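Search the guide
Type a word or part number Go

Stivholm Refillable Bottle – User Guide
Section 2: Putting the pump and tube together 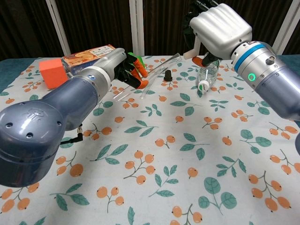 Fig. 2. Long clear tube and white pump head, with the bottle and its cap on the table.

Before you start, spread a cloth on the table. Small parts roll away easily on a bare surface.

1. Unscrew the transport cap from the bottle. Keep it, you will need it for storage.
2. Rinse the bottle and the tube with lukewarm water. Let both dry fully.
3. Hold the pump head by its collar, with the lever pointing away from you.
4. Push one end of the tube into the underside of the pump head until it stops.
5. Lower the tube into the bottle. It should reach the bottom without a sharp bend.
6. Fill the bottle to 600 ml at most.
7. Screw on the pump head by hand.

Note: A new tube may be too long. Cut it with scissors at a slant, a little at a time – a tube that is too short can not be repaired. Spare tubes are ordered under number 2395.

Caution: Do not use tools on the collar. Do not fill with bleach or boiling water.

For storage, remove the pump head and close the bottle with the transport cap.

Text: Wouter Dekker, September 2019

Reader comments (3)

Brakent: Step 5 was not clear to me, my tube curled up at the bottom. Cut off a bit and now it is fine.

m. van den broek: Does the spare tube also fit the older pump head?

Grirbridge88: Mine fits the old one, but you must push quite hard.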